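Stop giving medals to whole units by lottery

Got into this again on Friday with Kamrul Howlader, who runs the reading room at Skakcombe and has more patience than me. His view: when a whole party goes out and does something mad and brave, and you can't honour every man, let them draw lots or vote for one. Everybody shares it that way.

Do they though. I've spent most of the winter with the Mansour ferry papers – 1,920 pages, badly copied – and what comes through is how few of the men felt they shared anything. Six went across. One got the medal. The other five got a line in the routine orders and in two cases their names spelt wrong.

And the one who got it hated it. Wouldn't wear it to the reunion dinners. Wrote to his sister that he "carried it for the boat", which sounds lovely on a plaque and must of been miserable to live with.

My argument is simple. Either the act was good enough or it wasn't. If it was, six medals. Metal is cheap. The old worry about devaluing the thing – fine, but that's a worry about handing them out for guard duty, not for rowing under fire twice.

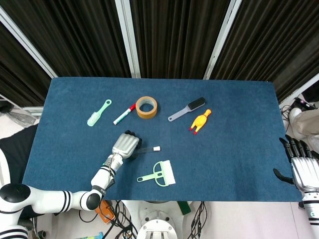
Nadja Wieser makes the opposite case in her Tondska lectures, that citations only mean something when they name one person doing one thing. Fair. But read the citations. Half of them were written weeks later by an officer who wasnt there, working from around 4 witnesses who didn't agree. The precision is put on afterwards.

So name the lot. Put the five on the roll, late as it is.

Comments

Yesenia B.: Agree on the boat but where do you stop? The men loading it?

Sabina Hettiarachchi: My grandfather's lot voted. He said it split them for years.

cundance_reader: "must have been"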